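Build the gripper before you build the arm

Most people who want a robot at home start with the arm. They buy motors, print brackets and spend the winter getting six joints to move without shaking the table. The hand comes last, often as a claw from a kit, and by then the money has gone.

I think this is the wrong order. The hand should come first, and it should be held by a person for a good long while before any motor is asked to carry it.

I came round to this at the shared workshop in Menisby, where I rent a bench. My first arm, which I called Cartwright after the street I lived in, took me 11 months. It could lift a wooden block and put it down again. It could not pick up a tea towel. I had spent all that time on where the hand went and hardly any on what it did when it got there.

Refilwe Zulu, at the next bench, had gone the other way. She had a pair of grippers with handles and no arm at all. She took them home and did the housework with them, one in each hand. I thought it was a waste of an evening until I tried it.

Laundry is a good test. A block has edges and stays the shape it was. Cloth folds over one finger and slides off the other, and a bedspread underneath has creases of its own for the fingertips to catch on. With the tool in your own hand you find out quickly which of these is the problem. On an arm, you would blame the software.
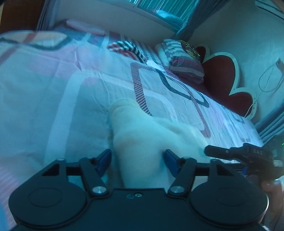

What the handle teaches

The main thing is that fingers matter more than force. I had assumed a weak grip was my trouble and kept fitting stronger motors. After 2 evenings of socks and pillowcases by hand I changed the finger shape and left the motor alone.

The second is that one hand is often not enough. Folding is mostly holding one part still while another part moves. Anyone planning a single arm for household jobs should try to fold a shirt with one gripper and see how far they get.

The case against

Ayanda Engelbrecht, who runs the electronics evenings at Menisby, disagrees with me. Her view is that a person's wrist is so good that it hides the faults of a bad gripper, and that you only meet those faults once the thing is bolted to an arm. She is partly right. I caught myself tilting my wrist in ways my old arm could never copy.

But that is worth knowing before you order parts. If a job needs that tilt, the arm needs a joint for it, and I would like to learn that from £40 of printed plastic and screws. My next arm, Vanham, has a wrist drawn up from notes I made while putting washing away. The shoulder is still in a box under the bench.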